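How many demos do you need before a two-handed fruit picking policy starts to generalize?

Asked by shelfbound

Hi all! I've just finished reading the Stirnel write-up on training humanoids to pick fruit off a shelf and pop it in a basket, and I'm hooked. They report 82 per cent success with 185 demonstrations, which sounds tiny to me. I'm trying something like it for my honours project and wondering whether the trick is the number of demos or the way they mixed the wrist and head views. Has anyone here tried to reproduce it? I've got 27 demos so far and my policy mostly waves at the fruit.

kelpforest

We did, and it's a lovely result to work through! Our version uses one hand to hold the basket and the other to pick, same as theirs. What helped most was changing the fruit and its cubby between demos instead of collecting more of the same. With the fruit always in one spot the policy learned the spot – it would reach there no matter what.
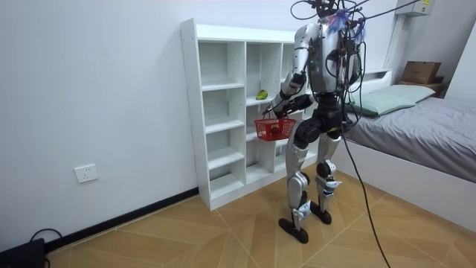
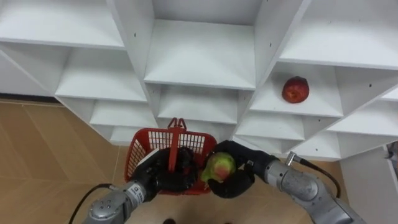
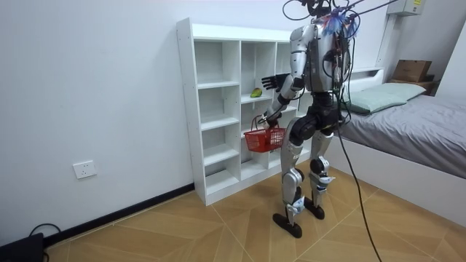 Does the basket hand need its own policy?
One policy for both arms worked better for us. When we trained them apart, the basket drifted while the other hand was reaching, and the drops were nearly all near the rim. Trained together, the basket arm learned to hold steady and lean in a little at the release.

A few other things while I'm at it. We kept two camera views, head and fixed, and dropping the head view hurt far more than dropping the fixed one. Also, keep your failed grasps if the operator recovers and finishes the job. We threw ours out in March and the retry behaviour went with them, so back in they went. I'd love to see your numbers once you pass 27!

Pretov_fan

more demos. 27 is not enough for anything with fingers

sembiring_lab_rat

Agree with the varied placement, with one caution. Check how the 82 per cent was scored before you chase it. As I read the appendix, a trial counts if the fruit ends up in the basket, even on a second try, so a first-grasp score would be lower. When we scored ours both ways the gap was big enough to change which model looked best. I'd report both in your thesis – it's hardly any extra work and your examiners will be happy. Good luck, it's such a fun problem!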